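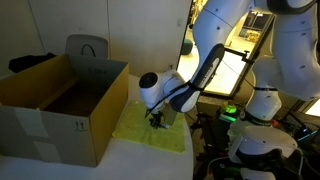 Clean cloths are the one thing the shelter always runs short of, Divina Abella told the Stimley town meeting in January, and she would take a box of old yellow dusters over a box of new blankets most weeks of the year.

News > Local > Stimley > Reuse and Recycling

February | By Osaze Effiong

Stimley's cloth collection has reached 851 pieces in its first month, with boxes going out to the Votham animal shelter and to the repair shop on Muteso Street. The drive takes dusters, rags, dish towels, old T-shirts and anything else soft enough to wipe with or line a crate.

The collection is run out of Lachance Hall, where cloths are checked, folded if they need it and put into cardboard boxes. Most of the boxes have had a first life already. Grocery boxes are fine and so are moving boxes, as long as the bottom holds. Old labels and tape can stay on.

So far 185 households have given something. Remedios Baluyot, who set up the drive after cleaning out her mother's linen closet, said the response had been larger than she planned for. "I thought we'd get a few bags," she said. "Then people started leaving them on my porch — I had to ask them to stop."

Bags should now go to the side door of the hall, which is open until 6 p.m. Cloths need to be washed and dried before they are dropped off. Damp ones have caused the most trouble, as one can make a whole box smell by the time it gets to Votham.

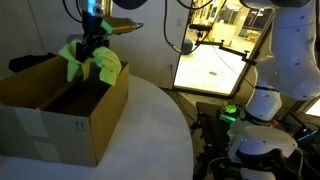 Each box for the shelter holds 25 pieces. The shelter asked for that number because a box that size can be lifted by one person and fits under the sinks in the kennel room. Small cloths are laid flat on the bottom and the thicker towels go on top. The repair shop is less particular and takes its rags bunched up in whatever box is handy.

Color does not matter to the shelter, but the shop has asked for bright cloths where possible. A gray rag gets lost under a workbench, Baluyot said, and a yellow one doesn't.

Items the drive cannot use include pillows, carpet pieces, anything with wire or hooks in it, and cloths that have been used with paint thinner or motor oil. Buttons and zippers should be cut off shirts first. Worn spots and stains are no problem.

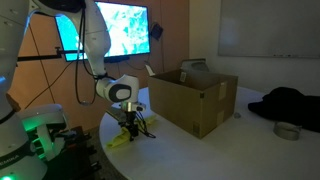
A yellow cloth and an open cardboard box on the round white table.

Baluyot hopes to reach 3000 pieces by the end of May. The shelter uses most of its supply in spring, when it takes in more puppies and kittens, and Abella said she had room to store whatever comes. Her staff wash what they can, but many cloths are thrown out after one use.

Spare boxes are also wanted. They should be clean and dry, and flattened ones are easier to store — leave them inside the door, out of the rain. Tape is being provided by the hall.

People who cannot get to Lachance Hall can leave a note in the mailbox there with an address. Pickups are made in the evening, after 7 p.m.

Related items
Votham shelter extends adoption hours
Muteso Street repair shop adds sewing bench
Lachance Hall side entrance to be repainted
Where to take old mattresses in Stimley
Letters: Bring back the spring swap table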